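Floor Plan Editor, Phase 2 – Progress Report
Submitted to: Noston Fund
Prepared by: Deok-su Jin, Dernell
Date: April 3, 2026

Status

Wall drawing and room detection are complete and merged. The editor now closes a room when its end points fall within the snap distance, and it recalculates floor area after each edit. Plans with up to 200 wall segments redraw without visible delay on the reference tablet. Above 275 segments the redraw slows, and the cause has been traced to label placement.

The furniture library stands at 2000 items. Items from the Işık catalog were imported with metric dimensions only; conversion to feet and inches is done at display time. Door swing direction is stored per item and can be mirrored by the user.

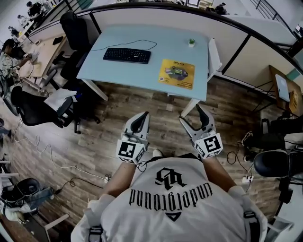 Work at a desk, both grippers in hand.

Open issues

Curved walls export correctly to PDF but lose their thickness value in DXF. A fix is in review. Stair symbols still rotate around the wrong point when a plan is flipped – this affects printed output only. Shared plans opened by two users at once keep the last save, with no warning shown to the first user.

Budget and schedule

Spending is within the approved amount for the phase. The license for the Flesby rendering module was renewed under the existing terms. The 3D walkthrough has moved back two weeks so that the label placement work can be finished first. No change to the final delivery date is requested.

Next period

Label placement, DXF wall thickness, save conflict warning.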